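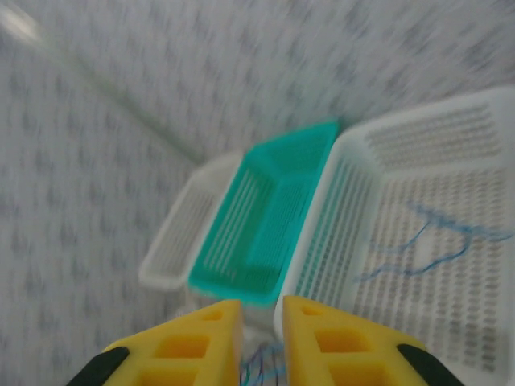 Looking after your helmet between rides

I've been riding for longer than I care to admit, and for most of that time I treated my helmets terribly. I chucked them on the garage floor, hung them off the mirror, and once left one upside down under a dripping gutter. These days I'm a bit of a bore about it, so when Mimoza Dervishi from our Sunday group asked how I get the flies off mine without scratching the visor, I ended up writing all this.

Start with the visor. Soak a couple of sheets of kitchen roll in warm water, lay them over the front and go and make a cup of tea. Ten minutes is usually plenty, but after a long run down to Mondton in high summer I give it twenty. The muck should lift off with no rubbing at all. Then wipe with a clean microfibre cloth and a drop of baby shampoo. No glass cleaner, please! It can ruin the coating and you won't get it back.

The shell gets the same shampoo and water. If you've got a matt finish (my Bakalis is matt black, what was I thinking) keep polish well away from it or you'll have shiny patches for ever. For the vents I use an old, soft toothbrush and a cotton bud.
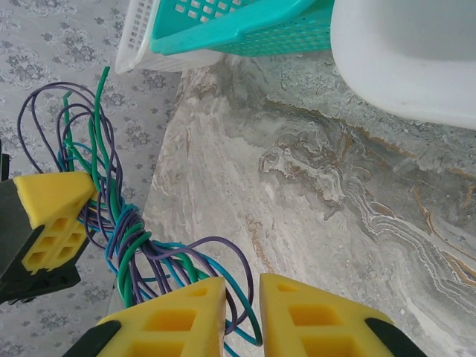

Plastic tubs, cloth and a bit of wiring on a marble slab.

Now the lining, which is the bit most people put off. Pop out the cheek pads and wash them by hand in lukewarm water - squeeze, don't wring. Mine take a good two days to dry indoors and I never put them on the radiator. Alistair Ogilvie did that with his Wulto in March and the foam went like stale toast. He's still wearing it, and he still moans about it.

Take the intercom off before any of this, obviously. I forgot once and had to ride to Drondholm and back in silence. While it's off, run a dry cloth along the cable and check the plug for fluff.

I do the lining every 1,000 miles or so in summer and just the once over winter. The visor I do after every ride, even the short ones.

For storage, a shelf indoors and a soft bag will do nicely. Keep it away from petrol cans, and don't hang your gloves inside it, however handy it looks - sweaty gloves make the whole thing smell like a changing room.

Next time I'll have a go at boots, as I've got a zip that needs waxing.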